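How to retune your television after the Ivisby channel changes

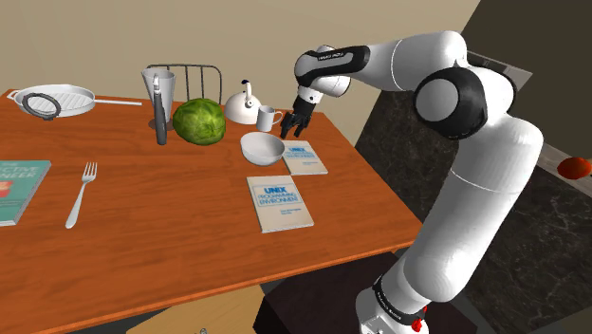 A white mug and a white bowl on a wooden table.

Channels carried by the Kosinbridge transmitter moved to new numbers on 24 July 2024. You will need to retune if any are missing.

1. Press Menu on your remote and open Settings.
2. Choose Channels, then Full Retune. Some sets call it Auto Scan.
3. Enter the PIN if asked. On Comier boxes it is 1000 unless you have changed it.
4. Leave the set on for up to 20 minutes.
5. Go to channel 303 and check for Dalisay News.

Recordings set before the retune must be set again.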